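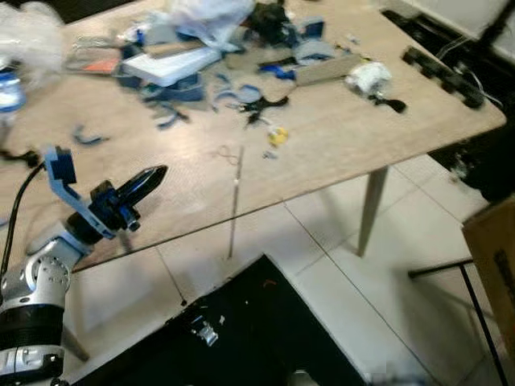 Vallar Cerden gripper kit, two stars

Bought for sorting foam offcuts. It managed 205 picks, then lost its zero position overnight and drove the finger down into the tabletop at full speed. No error, no stop — the log says "cycle complete". Vallar blame my cable routing. I rerouted it and got the same fault at 300. The manual promises a collision cut-out, and I've yet to see it trip. For 900 euros I'd expect one that works. Keep your hand on the stop button.

Liis Eglītis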